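Fridge task, pick and place, notes for the Kenholm set
Friday, October. Written by the operator on shift, Mukadix lab

Today we continue with fruit on the fridge shelf, apple and pomegranate.

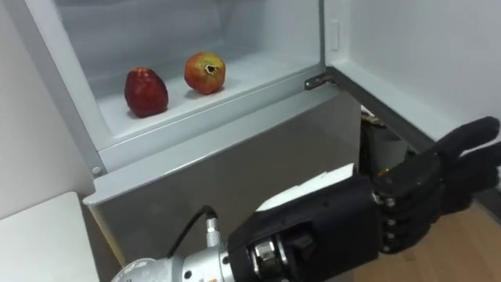

Target for this object pair is 65 episodes, and we have 33 that I consider good. I rejected 5 where I hesitated too long before the grasp, the policy will learn the waiting also. Please change the fruit positions after every episode and keep a gap between them. The door angle should vary too, in the old Ultau data it was always the same. Last saved episode is 1714. To do: ask Nassar for the new glove calibration.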